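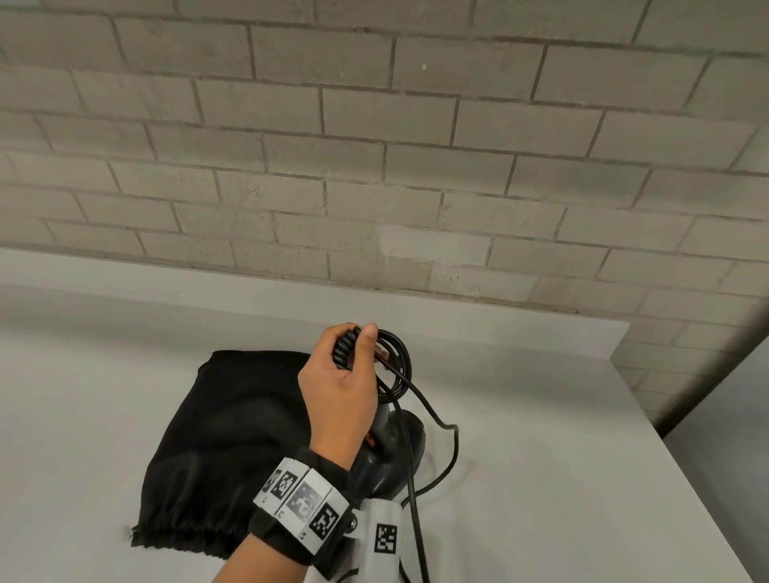
Estwood Language Evenings — Frequent Questions

Who can come?
Any adult who wants to practise speaking English or German. You do not need to pass a test before.

What does it cost?
One evening is $6. Members of the Estwood centre pay nothing, but please bring your card with you.

When do you start again?
The new season starts in September. In the summer we make a pause, because many of our speakers travel home to their families.

Is it a course?
No. Ida Wegener and Babita Shakya prepare the topics and help with words, but there is no grammar lesson and no homework. For courses please write to Svenja Vogler.

I am a beginner. Is it too hard for me?
If you can say your name and what you did yesterday, you can join the slow table. Everybody there was new once — me also.

May I bring my children?
Sorry, the room is licensed for adults only in the evening.

Can I park at the centre?
Yes, behind the building, on the Cever Street side.

Contact: Dede Annan, front desk | © 2018 Estwood Language Evenings | Back to top
6 shares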